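ok robot club update thread, I have been promising one since June and my group chat is sick of me

So our project this term is teaching a robot arm to tidy a kitchen. Small stuff. Cups, spoons, lids. We do the task ourselves with hand-held grippers, record it, and the recordings are what the model learns from. Goal is 1,000 good demos before the showcase!!

Halima made a spreadsheet. Ese made a second spreadsheet because she hated the first one. We are using both (send help)

Chopsticks were my idea and I have been hearing about it ever since. They roll, they're skinny, and if you grab one too low it tips sideways and you have to go again. My hands were so cramped by Wednesday night I could barely hold my phone

Tobiloba's trick: squeeze slow, wait a beat, THEN lift. I was yanking them like weeds. Went from tossing half my takes to tossing maybe one in 5
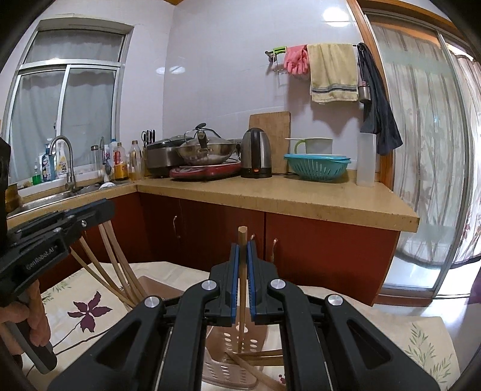
One chopstick, straight up, in the blue pads. Look at that posture

We're at 200 on chopsticks now and Somtochukwu wants to start training this weekend just to see what happens. I vote yes. Jummai votes we clean the bad takes out first and ugh, she's probably right

Next up is spoons. If anybody has done spoons with parallel fingers please tell me how you deal with the round end, my replies are open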